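Workshop Tips: Working Beside the Paired Arms
Issued 23 November 2018 by Satish Tripathi, Bramik workshop

The following notes are for bench staff at the Bramik site. The introduction of paired arms has moved much of the handling from the bench to the cell, and staff are asked to adjust their habits accordingly.

Place one piece at a time on the grid, near the middle, where both grippers can reach it. Remove offcuts and crumbs from the tiles with a dry brush before each run.
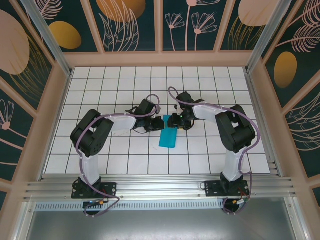 Staff who formerly sorted by hand will now spend the greater part of a shift on setting out, checking and recording. Training takes 2 half-days and must be completed before anyone works alone. No post has been withdrawn as a result of the change, and grades remain as agreed in May.

Cables should be left with enough slack for the full reach of the arm. Do not tape them to the links. Connectors near the bases are to be checked by hand with the power off.

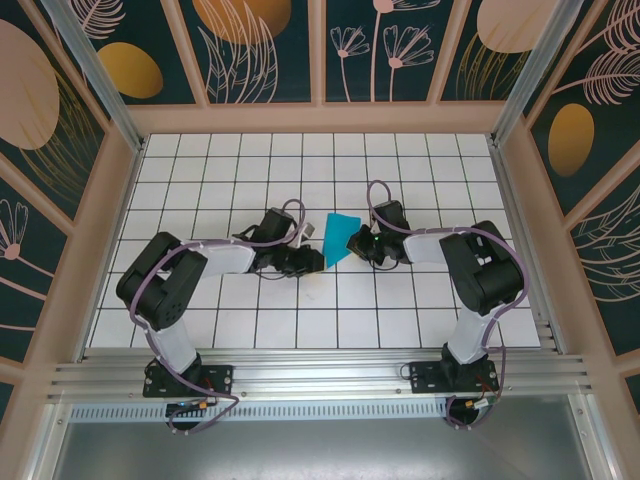
Soft pieces require more care than firm ones. Smooth them flat before the run and reject any with a folded corner. The target is 310 pieces per shift, and a lower count will not be held against any member of staff during the first month.

Wipe the rail grooves weekly with a lint-free cloth. Faults should be entered in the Prollness log and reported on extension 149.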